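Werkwood Robotics Club: Student Guides
Guide 7: Collecting Pick-and-Place Recordings at Home

Updated April 2021

This guide is for students completing the manipulation unit away from the Goltport workshop. Read it in full before signing out a hand-held gripper. Each student submits 30 recordings. Recordings made for the October showcase are kept separately and do not count toward this total.

Preparing the table

1. Choose a table that you can reach from at least one long side. A cloth may stay on if it lies flat.
2. Set out the small objects on your Skatik task sheet. Leave a hand's width between most of them and let a few sit close together.
3. Open the jaws fully and check that both finger pads are seated. Tighten any screw that has worked loose.
4. Hold the gripper over the near side of the table with the jaws open. Every recording starts from this position.

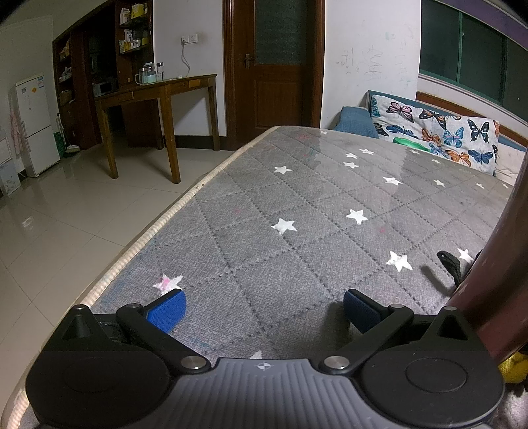

Starting position: jaws open over the table, nothing between the pads.

Making a recording

5. Start the recording and hold still for a slow count of two.
6. Move to the first object at an even speed. Close the jaws only when the pads are on either side of it.
7. Lift, carry and release the object at the place given on the sheet. Do not drop it from a height.
8. Return to the starting position before you stop the recording.

A recording should last some 70 seconds. If an object slips, keep going and mark the attempt as a slip in your log.

Submitting your work

Copy the files to the Hviid folder under assignment code 2502. Attach the signed log sheet. Grippers are returned to the workshop with the pads wiped clean and the jaws closed.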